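How long can a fundraiser lunch sit out?

Saturnino Herrero
26/09/2018

We're doing a burger lunch for the Stosside street fair and expect almost 600 people. Last July we made everything early and the bottom buns were soggy by noon. Is there a better order for doing this? 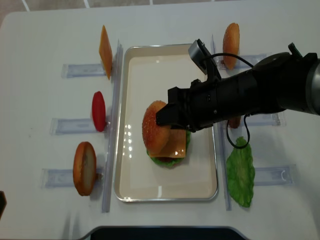
The hall has one oven and a small fridge. I can get 23 trays from Sotomayor for 199 dollars — is that enough, or should I rent more?

Vonddale

Don't build them early. Toast the buns, keep the patties hot in a covered pan at 140 F or above, and put each one together when it's ordered. Cheese goes right on the meat. Lettuce and tomato stay in the fridge until you need them.

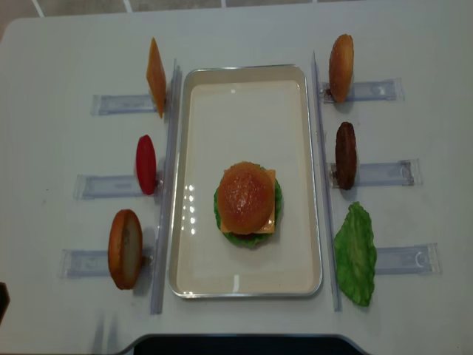
Assembled burger on a cream-colored tray.

Two hours is the limit for cooked meat at room temperature, one hour if it's over 90 F out. Check your county rules too — ours wanted a permit.

Jodeo

Trays are fine, you can wash and reuse them. We just used paper. Get more napkins than you think.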